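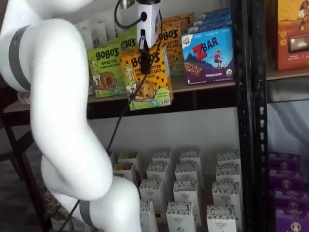 Ticket: Contact QR code opens browser instead of contact card
Product: Soment mobile app, Android and iOS
Category: Sharing / QR
Status: Resolved, monitoring
Opened: 19/06/2026

Reported behavior
User generates a contact QR code in Soment under Profile, Share, My Code. When a second user scans the code with the stock camera app, the phone opens a browser tab and lands on the generic sign-in page. The expected result is the contact card inside Soment with the Add button. Scanning the same code with the scanner built into Soment works every time.

Environment
Phone A (shows the code): Android, Soment installed, notifications on.
Phone B (scans the code): iPhone, Soment installed and signed in.
Phone C (scans the code): Android, Soment installed and signed in, Dastasik set as default browser.
All three on the same Wi-Fi network. Also tested on mobile data with no change.

Steps to reproduce
1. On phone A, create a new code. Do not reuse a saved screenshot.
2. On phone B, open the stock camera and point it at the code.
3. Tap the link banner.
4. Browser opens, sign-in page loads.

Same result on phone C. Reproduced with both the square and the round code style.

Log, first pass
Cleared app cache on B and C. No change.
Signed out and back in on B. No change.
Reinstalled Soment on C. The first scan opened the app correctly, the second went back to the browser. Could not get the good result again.
Checked "Open supported links" on C. It was off after the reinstall. Turned it on, rescanned, still browser.
Decoded the QR text with a plain reader. The link is the short form, and the short form redirects to the full profile link. The full link typed into a note and tapped opens the app on both phones. So the app handles the full link and the failure is somewhere in the redirect.

Log, second pass
Requested the short link by hand and followed each hop. There are two. The first goes to the Karkine link service, which adds a tracking parameter. The second goes to the profile page. The operating system only checks the first address to decide which app to open, and the Karkine address is not in the list of domains the app claims.
Compared against a code printed in May. The old code holds the full profile link and opens the app on B and C.
The old code is denser — 357 characters against a much shorter string in the new one — and this is the likely reason the short form was introduced.

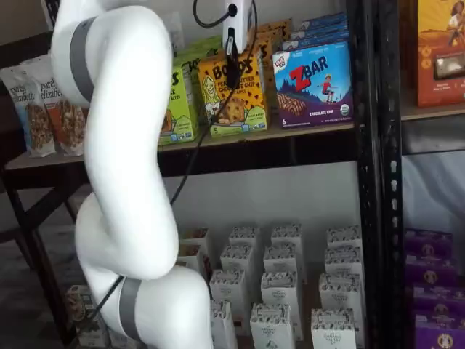

Haziq Majimbun: Same problem here on the El Khatib account. We printed 1000 cards with the new code before anyone tried it with a normal camera. Please don't fix this by changing the code format again, the cards are already handed out. Is there a way to make the existing short links work?

Reply from support
Yes. The printed codes stay valid. The fix is on the link side and in the app, and the QR content does not change.

Cause
The short link domain was moved to Karkine without being added to the associated domains list in the app. Phones that had the old list cached kept working for a while, which explains the mixed reports.

Fix applied
Added the short link domain to the app's list for both platforms.
Published the matching association file on the short link domain.
Set the redirect cache time to 300 seconds, down from 3000, so corrections reach phones sooner.

What users need to do
Update Soment to the current version.
On Android, open Settings, Apps, Soment, Open by default, and check that the short link domain is listed and switched on.
On iPhone, if the link still opens in the browser, press and hold the link and choose Open in Soment. The phone should remember the choice.

Retest
B: opens contact card, stock camera, new code. Pass.
C: opens contact card, stock camera, new code. Pass.
C with Dastasik as default browser and link switch off: opens browser. Expected with that setting.
Old May code on B and C: Pass.

Open items
The sign-in page shown in the browser drops the profile address, so a user without the app signs in and lands on the home feed. Moved to a separate ticket.
Haziq, please rescan one of the printed cards after updating and post the result. Ticket stays in monitoring until then.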